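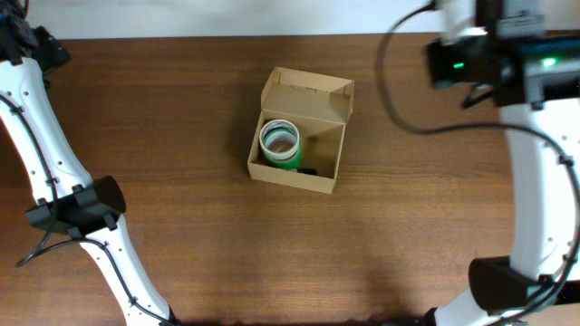
Box open, both tapes in the left half, arms either side.

Hi all,

Csaba Bárány wrote:
> Is the planner still refusing the stacked tape? Mine treats both rolls
> as one tall cylinder and won't go near it.

Yes, same for me until Friday! The segmentation was merging the white roll with the green one under it, so the grasp sampler kept aiming for the middle, where there's only a hole with cardboard at the bottom. I've split the clusters by colour before fitting the rings and now get 2 separate objects – a bit hacky, but the Edemthorpe branch has it if you fancy a go.

The raised lid is my next headache. I've put it in the collision map as a fixed wall with 20 mm of padding, and the left arm now takes a silly long way round. Has anyone at Diltdale tried less padding with both arms planning together? My last run logged 2,830 rejected samples, nearly all against the lid.

I haven't touched the little black thing by the front wall yet – one for next week.

Cheers,
Réka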